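Search this site Go
Category: Course materials / Automation in Practice / Visits

Handout 6: Notes from the demonstration at Okmont

These notes are for everybody who took part in the visit, and also for the students who could not come. Please read them before the seminar in November. The exercise is at the end.

6.1 Purpose of the visit

In the lectures we spoke mostly about industrial robots which repeat one fixed path. At Okmont we wanted to see the other kind of task, where the object does not keep its shape or where many similar objects stand close together. The demonstration hall belongs to Skinden, and the control software they showed us is called Veter. Our group was 25 students. The demonstration began at ten in the morning and we had time for questions after each part.

6.2 First task: a shirt on a table

Cloth is a difficult material for a machine. A metal part has the same form from every side, but a shirt has a new form each time somebody puts it down. The software must first find where the edges and corners are, and then decide which two points to take. When both arms hold the cloth, they have to move together, otherwise the fabric is pulled to one side.

Look at the lower corners of the green shirt. There is one gripper on each of them, and the upper part of the cloth is still uneven. In your notes please mark which layer lies on top. Many of you wrote in the visit report that the folding is the hard part. I would say that the hard part is to take hold of one layer only -- with two layers between the fingers, the next step goes wrong.
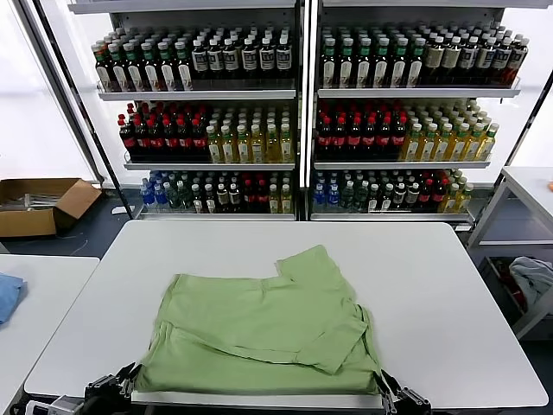 6.3 Second task: the drinks shelves

The second part was about shelves such as we know from a shop. Our hosts use them for picking and for restocking. The bottles stand tightly side by side, so the fingers need a narrow free space to go in, and a small mistake in position can push the neighbour bottle. We discussed three questions with the engineers:

a) How does the robot know that it has the right product? Colour of the cap helps, but it is not enough. Both the cola and some other drinks may have a red cap, so the label must be read too.

b) How wide should the fingers open before they approach? If they are too wide, they touch the next bottle. If they are too narrow, they hit the one they want to take.

c) What can the camera at the wrist see which the head camera cannot? It sees its own two fingers and the goods from close by, and it moves together with the hand.

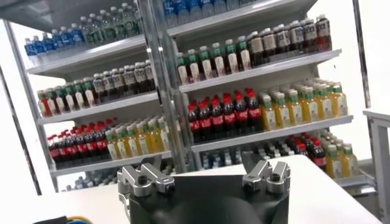

For question c, remember the term "eye-in-hand" from Handout 4. The disadvantage is also there: when the hand turns, the whole view turns with it, and the shelves look sloped although they are level. The program has to correct this before it calculates a position.

6.4 Figures from the talk

The training set for the shelf task had 2622 recorded attempts. For the shirt task it was 282, which surprised several students. The explanation we got was that one shirt attempt takes much longer to record. The test plan, called Dafis, has 44 points and is the same for both tasks.

6.5 Exercise

Choose one of the two tasks. Write one page on which errors can happen between the moment of seeing the object and the moment of closing the fingers. A simple drawing is welcome -- by hand is fine. Bring it on paper.

Tags: visits, grippers, handling of soft materials, handouts

Comments (3)

marl_k: Thank you for the notes. I missed the first part because of the train. Is the drawing marked or only the text?

Course teacher: Only the text is marked. But a clear drawing makes the text shorter.

tovi88: In 6.3 b, I think the shape of the finger tips is also important, not only the opening. Can I write about that?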